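Brokik Mesh Cup
Desk & Vanity > Cups and Small Holders

In stock. Ships from our shop in 2 days.

Okay, so I have to confess that I didn't want to carry this one. When Fanni Somogyi brought the first mesh cup into the shop I told her it was a pencil cup, the world has pencil cups, and could we please get back to unpacking the trays. She took it home anyway, stood it next to her bathroom mirror and filled it with combs, and by May I had three of them in my own house. So here we are!

It's a plain black mesh cylinder with a solid rim around the top. The rim is the part I care about. I had a cheaper cup for years where the mesh just stopped at the top edge, and it snagged every sweater I own (my good gray one never recovered). Run your finger around the Brokik and it's smooth the whole way.

I keep one on my desk with pens, scissors and a ruler, the usual. The second is on the dresser, and that's the one that gets the most use, because I've got a daughter with hair down to her waist and the brushes in our place used to live on the stairs, in the car, under the couch, anywhere you could think of except where you needed one. Now they go in the cup, handle down, and she can grab one on the way out the door.
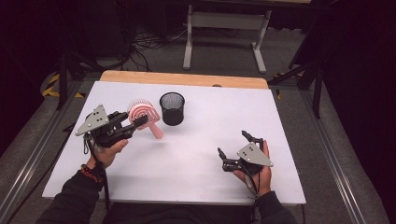 A word on brushes, as I get a lot of email on this. Slim handles go in with no trouble at all. A brush with a big round head will sit up over the rim and that's fine, but if it's the only thing in there the cup can get a little top-heavy, so I drop a couple of combs in with it. Really chunky salon paddles are happier in the Cada tray, which is wider and lower, and you can put the two side by side if you have the room.

Cleaning is easy. Take everything out, turn it over, give it a tap over the trash (you'll be amazed how much pencil dust comes out of the one on your desk) and rinse it under the faucet. Dry it with a towel afterward. I left mine to drip on a white shelf once and got a ring, so learn from me. Hair does catch in the mesh now and then, and an old toothbrush gets it out.

The details
Weight: 227 grams
Color: black only for now
Finish: powder coated
Goes with: Cada tray, Prondico drawer liners
Dishwasher: please don't

What people have told us

"Bought one for paintbrushes and came back for two more. The water drains right off the handles." Lukian Skoryk

"Nice and steady with pens in it. I wish it came in green." Olesia Moroz

(Olesia, I've asked about the green. I'll keep asking!)

Buying a bunch? Schools and offices can order by the carton, 40 cups to a carton, packed with paper between them. Write to Hubert Borkowska at the shop and he'll work out the freight for you. If yours shows up bent, send me a photo and I'll put another one in the mail.

Page updated 2022-07-15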